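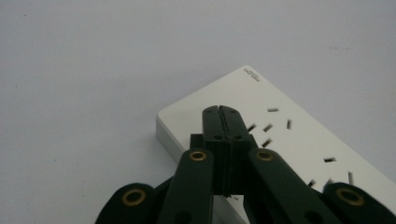 Flurkeden open day: manipulation bench

The Flurkeden automation lab opened its benches to visitors in April. This page covers the Coketti station, where hand-held grippers are used to record contact tasks on household objects. Visitors could try the tool for two minutes each between 10 a.m. and noon.

Coketti bench, power strip task. The jaws are scissor-linked and driven by the operator's grip. Maximum opening is 100 mm. The tool weighs 395 g without its camera.
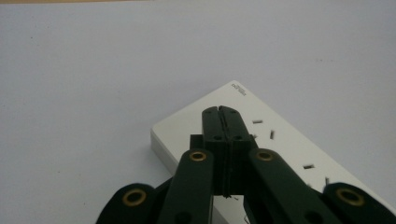

Contact position is the main variable in the Hrytsenko protocol, which asks for 40 recordings per object. Operators are told to vary the approach and keep the wrist level. With the jaws closed on the upper part of the strip, between the printed text and the sockets, the inner arms cover part of the casing, and the overlap has to be handled in labeling. Recordings are processed with Miltance, which was shown on a separate screen by the entrance.

Bench notes are available on request from the lab office.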